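Section 4. Bottle-to-Beaker Demonstration Task (Two-Arm Configuration)

Applies to: Drarnum bench kit, two arms, multi-fingered hands, head camera and wrist camera fitted.

Complete Section 3 (Arm Homing and Hand Check) before starting. The pour task is supplied preloaded as Program 7. It is used to confirm grasp, wrist rotation and camera alignment after installation or after a hand has been replaced.
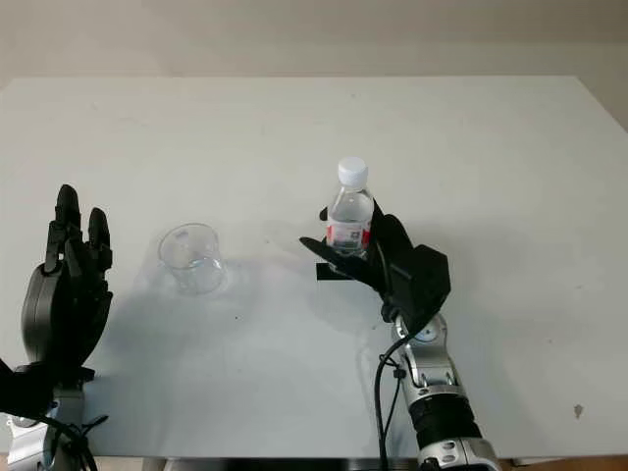
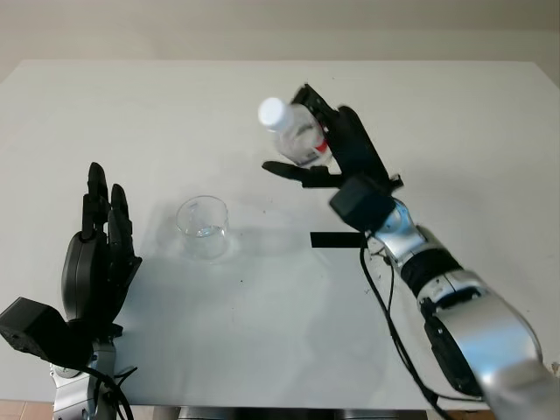
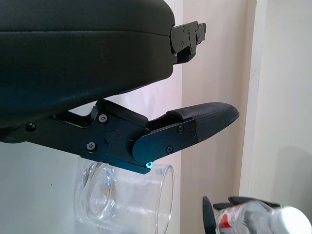
4.1 Items required

Clear plastic bottle with screw cap, filled with water
Clear glass vessel, beaker or tumbler, with no chips at the rim
White or light gray table, matte finish
Absorbent cloth
Control tablet, charged

Glass vessels with colored or frosted walls are not supported. Bottles with a full-height sleeve label can be used, but the grasp force must be set again (see 4.4).

4.2 Preparing the table

1. Wipe the table and let it dry. Small marks and specks do not affect detection. Standing water does.

2. Place the vessel between the two hands, slightly left of the table centerline.

3. Place the bottle to the right of the vessel. Leave at least 124 mm of clear table between them.

4. Route the arm cables down the side of each arm and off the front edge of the table. Cables must not cross the area between the bottle and the vessel.

CAUTION: Keep the control cabinet and all power connectors off the table. Program 7 moves liquid over the work surface whenever the bottle is uncapped.

4.3 Dry run (cap on)

The first run on any new installation is made with the cap screwed tight.

1. On the tablet, open Programs and select 7.

2. Set Mode to Dry Run. Speed is limited to 25 percent and cannot be raised in this mode.

3. Press Locate. Both objects should be outlined on the head camera view within a few seconds. If only one is outlined, see 4.6.

4. Press Start. The left hand moves to its park pose, fingers up, palm facing the center of the table. It takes no part in the pour.

5. The right hand closes on the bottle and lifts it. Check that the thumb passes in front of the bottle.

6. The wrist rotates until the neck of the bottle points up and to the left. The program pauses at this point. Check that the bottle is above and to the right of the vessel.

7. Press Continue. The arm completes the rotation, holds, and returns the bottle upright to the table.

8. Repeat until three runs in a row finish with no message on the tablet.

NOTE: In the pause at step 6 the wrist camera view can appear rotated with respect to the table, and glassware may look as if it is lying on its side. Use the head camera view to judge position. The wrist view is for checking finger contact only.

4.4 Setting grasp force

The default value is 122. Thin-walled bottles may buckle at this setting once the cap is off. Lower the value in steps of 5 until the wall no longer deforms, then raise it by one step. Do not exceed 261, which is the limit for the thumb joint. A value above the limit is rejected with message F-12.

Values are stored per bottle profile. If you change to a different bottle, create a new profile and leave the existing one as it is.

4.5 Wet run (cap off)

1. Remove the cap by hand with the arms in Hold. Program 7 does not unscrew caps.

2. Set Mode to Normal and enter the target volume.

3. Press Locate, then Start. Keep one hand near the stop button until the bottle is back on the table.

WARNING: Do not reach between the hands while the status light is green. The left hand can leave its park pose without notice if the program is stopped and restarted.

4.6 Fault table

Vessel not outlined: glare on glass. Move the lamp or close the blind, then press Locate again.
Bottle outlined in two parts: label edge read as a separate object. Turn the bottle a quarter turn.
Bottle slips during rotation: fingertip surface is damp. Dry all fingertips and repeat the dry run.
Arm stops before the pause: cable drag. Check routing (4.2, step 4).

If a fault remains after two attempts, export the log and send it to the Drorness service desk, attention Muthu Alva. Include the bottle profile and the grasp force in use.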